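Pedia Children's Science Pages
Progress report to the Lundari Fund, second half of the grant period

Where we stand

The grant was for 20 illustrated articles on the natural world, written for readers aged eight to twelve, with a classroom sheet to go with each. Fourteen articles are live. Five are in editing. The last one is on soil, and it has been on soil since September. We had planned to be finished by now, and we would like to blame the soil, but the fault lies with an outline that tried to cover worms, farming, erosion and the age of the Earth in 600 words. It has been cut down to worms and erosion. Farming has been promised its own page if there is ever another grant.

What was published in this period

Six articles went up: pollination, how rivers move sand, why leaves change color, owls, the water table, and decomposers. Owls did best, as owls do. The water table did worst, and we suspect the title. We have renamed it "The Lake Under Your Feet," which our science reviewer accepted only after we added a paragraph explaining that it is not a lake.

The decomposers article drew more mail than everything else put together. Most of it came from one fourth-grade class that had left a sandwich in a jar and wanted to tell us about it in detail. We answered every letter. Some of the letters came with drawings, and we have kept those too.

Readers

The owl article passed 3,000 visits in its first month. We would love to credit our writing, but a school district put the link in its newsletter and the rest of the site got the benefit. The pages without a district behind them get far fewer visits, and they come mostly on school mornings, with a bump at 9 p.m. that we take to be homework remembered late.

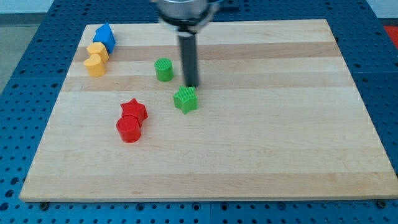

Reading level is the other thing you asked us to watch. We now run every draft past a group of young readers at the Lekodik after-school program before it goes to the editor. They are polite for the first paragraph. After that they tell us that "ecosystem" has been used too many times, that the joke about photosynthesis is not a joke, and that it is unfair to stop an article about rivers before the river gets to the sea. The river now gets to the sea.

Classroom sheets

This is the weak spot. The sheets were meant to go up on the same day as the articles, and for the last three they were weeks behind. Teachers who wrote to us want less on each sheet, with more room to write, and they want it to fit on one page when printed in black and white. Our first owl sheet had a dark blue night sky as its background. Several school printers will not forgive us. The new template is plain, and the older sheets are being moved over to it in batches.

Translation

The Wikström translation office has finished the Spanish versions of the first 5 articles. Quality is good. The only real dispute was over the food web diagram, where the Spanish labels were longer than the arrows, so the whole thing had to be redrawn with longer arrows. We paid for that out of the illustration line.

Money

Spending is under budget on travel, mainly due to our not having gone anywhere. It is slightly over on illustration, for the reason above. Everything else is on track. We ask permission to move what remains in the travel line to the classroom sheets, where it would pay for a part-time designer through the end of the grant.

Next steps

The five articles in editing should be live before the next report. Soil will follow. The remaining Spanish translations depend on the final English texts, so they will finish after soil does. We will send the full visitor figures with the closing report, including the ones for the water table.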